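Why Do People in Plays Talk to Themselves?
A stage explainer for ages 8 and up
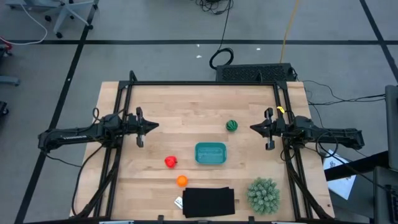

Deolinda Rocha wants to know why, if a character is standing on a stage telling us all her secrets out loud, the other characters don't just hear her and ruin the whole plan.

What a great question, Deolinda! I wondered the same thing when I was little, and I remember whispering it to my aunt much too loudly in the middle of a play. So let's get into it.

First, think about a book. In a book, the writer can just tell you what somebody is thinking. "Mina was scared of the cellar, and she didn't want her brother to know." Easy. But a play is made of people walking around and talking, and you can't see inside their heads. If Mina is scared and hiding it, all you'd see is Mina looking perfectly fine. So play writers have a few tricks for letting the thoughts out, and I'm going to tell you about my two favorites.

The aside

An aside (say it uh-SIDE) is a short little remark that a character makes to the audience, or to herself, while other people are right there on the stage. Everyone in the theater can hear it, all the way up to the back row, and the person standing next to her can't. Why not? Well, we've all agreed to pretend! It's one of the rules of the game, like in tag when you're standing on base and can't be caught.

I made up a bit of a play so you can see how it looks on the page. The Duke of Hollau has come to dinner at Flurngate Castle, and the cook has burned the soup.

DUKE: What a curious smell! Is it a spice?
COOK: The finest spice in the land, my lord.
(aside) It's the bottom of the pot.
DUKE: I shall have three bowls.
COOK: (aside) Then I shall pack my bags.

See the word "aside" in the parentheses? That's a stage direction. The actor doesn't say it. It tells her that the next bit is for us. She might turn her head, or take a step toward the front, or put a hand up beside her mouth. And the Duke has a job too, which is to look like he hasn't heard a thing. I've played the Duke. It is very hard not to laugh.

Asides are often funny, but they can be creepy as well. If a villain says "Of course I'm your friend" and then turns to us and says "until midnight," you get that cold feeling, and you can't warn anybody.

The soliloquy

This is a much harder word. It's suh-LIL-uh-kwee, and I was 17 before I could spell it. A soliloquy is a longer speech, and usually the character is alone, or thinks she is. She's working something out. Should I run away? Was I mean to my sister? What do I do with this crown now that I've got it?

The most famous one comes from a play called Hamlet, and it starts "To be, or not to be, that is the question." Hamlet is a prince who is very sad and very stuck, and he thinks his way through it out loud. In most versions you'll see, nobody answers him. We just listen.

You probably do tiny soliloquies yourself. Have you ever lost a shoe and walked through the house saying "Okay, I had it on the stairs, and then the dog came in..."? There you go!

And what about a monologue? People mix these up all the time (grown-ups too). A monologue is any long speech by one person, and she can be saying it to somebody else. If the Duke talks for two whole pages about his horses while the cook stands there nodding, that's a monologue. If he says it all to himself in the empty kitchen after she's gone to bed, it's a soliloquy.

Try it at home

Grab a friend and pick something boring to talk about, like what you had for breakfast. Talk about it normally, and after every line, one of you adds an aside with what you're really thinking. The other one has to keep a straight face. Then swap.

If you write a good one down, read it to somebody who hasn't seen it before, and don't forget to do the voices.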